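Category: Interior Doors / Handles and Hardware / Set-up Guides

Section 4. Fitting and adjusting the Neleck lever handle on a paneled wood door

This section covers the Neleck lever set with the long backplate, fitted to a wood door with raised molding. For the short round rose, see Section 5. For glass doors, see the separate sheet packed with the Jorus clamps.

The door should already be hung and swinging freely before you start. If it rubs on the frame or drops at the latch side, go back to Section 2 and correct the hinges first. A new handle will not cure a sagging door, and a stiff latch is often blamed on the handle when the hinges are at fault.

4.1 What you need

Lever set (two backplates, two levers, one spindle, two through-bolts, four wood screws)
2 mm hex key, supplied
Phillips screwdriver, hand type
Low-tack painter's tape
Pencil and small square
Soft cotton cloth
Cardboard or a folded blanket for the floor

CAUTION: Do not use a power driver on the backplate screws. The heads are plated and mark easily, and a slipped bit will leave a scratch in a gloss finish that cannot be rubbed out by hand.

4.2 Before you drill

1. Lay the cardboard on the floor on both sides of the door and wedge the door half open.

2. Check the width of the stile. The backplate has to sit flat on the stile with no part of it riding up on the molding. On some older paneled doors the molding comes closer to the edge at the rails than you would expect, so check along the whole length of the plate.

3. Put two strips of painter's tape on the stile where the plate will go. Press lightly. Leave the tape on for the marking steps only; on a recently varnished door, try a short piece on the top edge first and wait until the next morning.

4. Set the handle height. We set the spindle center 1000 mm above the finished floor. If the other doors in the hallway are already fitted, match them instead, even if they come out a little different.

5. Hold the backplate against the tape and line it up with the square from the edge of the door. Do not line it up by the grain. Vertical grain wanders, and a plate that follows it will look crooked as soon as you stand back.

6. Mark the spindle hole and the screw holes with the pencil. Turn the door and do the same on the other face.

NOTE: The decorative plates have a top and a bottom. The lower end tapers. It is an easy thing to get wrong on the second side, with the door wedged and you working from the floor.

4.3 Fitting the plates and levers

1. Drill the pilot holes for the wood screws and the clearance holes for the through-bolts as given on the paper template. Drill the through holes from both faces and meet in the middle. Going straight through from one side will lift the finish where the bit comes out.

2. Remove the tape, pulling it back on itself. Wipe the dust off with the dry cloth.

3. Slide the spindle through the latch. It should pass through without force. If it catches, the latch case is sitting slightly off and needs to be eased over before you go any further.

4. Offer up both plates over the spindle and start the through-bolts by hand. Leave them loose.

5. Put in the wood screws, also loose.

6. Fit the levers. Each lever points away from the edge of the door, back over the door face. If yours points toward the frame, swap the two levers over.

7. Tighten the through-bolts a little at a time, going from one to the other. Then tighten the wood screws. Stop when the plate is flat and does not rock. More than that will pinch the spindle.

8. Tighten the grub screw under each lever with the 2 mm hex key.

CAUTION: Never hang weight on a lever to see if it is fixed. Push it down with the flat of your hand and let it come up again.

4.4 Testing and adjustment

With the door open, press each lever a few times. It should return to level without help. A lever that stops short is almost always a plate that was tightened unevenly. Back the bolts off half a turn and try again.

Close the door gently. The latch should click into the strike plate without the door being pushed or lifted. If the door closes but rattles, bend the small tongue inside the strike plate slightly toward the stop. If it does not catch, look at the bright rub mark on the strike after a few closings and move the plate toward the mark.

Lever droop on a new set is usually a loose grub screw. On an older set it can be a worn return spring, and the plate has to come off. Springs can be ordered singly.

4.5 Doors next to a stone or tiled wall

At the Quintana apartments we fitted a run of these doors where the frame meets a polished wall directly, with no plaster between. The work is the same but a few points need more care.

1. Mask the wall beside the frame before drilling, and go well past the height of the plate. Use the low-tack tape here too. Strong tape can leave a line on polished travertine that shows every time the lights are on.

2. Keep screws, bits and loose plates away from the wall side. Estíbaliz Aguirre, who ran the Quintana job, had everyone keep their tools on the hinge side of the opening, and we have done it that way since.

3. Where the door opens back toward stone, fit a floor stop before the levers go on. A lever tip will chip a tile corner in one swing.

4. Do not fill the gap between frame and stone with wood filler. Use a flexible sealant in a matching color and keep it narrow. The frame moves with the seasons and filler will crack out by the first October.

5. If the wall has been scratched, leave it alone and call the stone contractor. A small dull patch can sometimes be brought back with wet pads, starting at 600 grit and finishing at 2000, but it takes practice, and a badly polished patch shows more than the scratch did.

4.6 Cleaning and care

Wipe the lever and backplate with a damp cloth and dry them straight away. Fingerprints on the polished finish come off with a drop of dish soap in warm water. Metal polish, vinegar and scouring powder are not suitable for the plate, and they are worse for what is around it: polish leaves a white residue in the corners of the molding, and vinegar etches marble and travertine.

For the door, dust the top of each molding with a dry brush before wiping the panels. Dust collects there first. On a dark gloss finish use two cloths, one damp and one dry, and work in the direction of the grain.

For the wall, use plain water or the neutral cleaner your stone supplier recommends. Spray it on the cloth — not on the wall — so that it does not run down behind the door frame.

Check the grub screws once a year. On a busy door, such as a bathroom or a shared entry, check them twice.

4.7 Spare parts

Levers, plates, spindles and springs are kept at the Skernomholm store. Soledad Urquijo handles the orders. Give the finish, the door thickness and the hand of the door. If you do not know the finish name, send a photo of the handle on the door with the wall next to it, taken straight on with the room lights on.

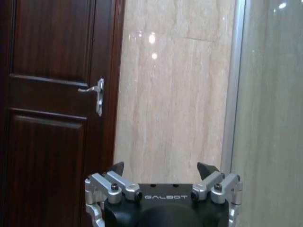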